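Rental ran out before we finished the film, can I get it back?
Ustent Help Community > Films and rentals
Print | E-mail this page

Shagufta Qureshi
2022-04-27
I rented Ranska on Ustent and started it with my sister, but we stopped at the halfway point and went to bed. When we went back to it two evenings later it said the rental had ended and offered to sell it to me again. I thought you had a month to watch. It still has a Rent button on the Durrani box under the telly, but nothing in My Films. Is there any way of getting the rest without paying twice?

4 comments

durrani_user
Same happened to me with a different film. I just paid again, it was late and I couldn't be bothered.

Dirkton
There are two separate limits. You have a month to press play, and once you press play you have 48 hours to finish. Pausing doesn't stop the clock, and neither does switching the box off. It's in the small print on the payment screen.

Go to Account, then Orders, pick the film and choose Report a problem. If it's your first request they normally put the rental back for another 48 hours. Mine took 4 days to come through in October and I got an e-mail with a new link. Don't rent it again while you wait, as the second order closes the first one and they won't look at it.

If you think you'll watch it more than once, check the price to buy. Ranska was 900 points last time I looked and points don't expire.

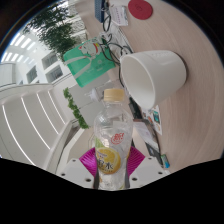 Can I download the film to my tablet and watch it after the 48 hours?

The download stops playing at the same time as the stream, even if the tablet is offline. Only films you have bought stay on it.

Was this page helpful? 1,499 views | Share (4)

Contact us | Copyright Ustent Help Community | Back to top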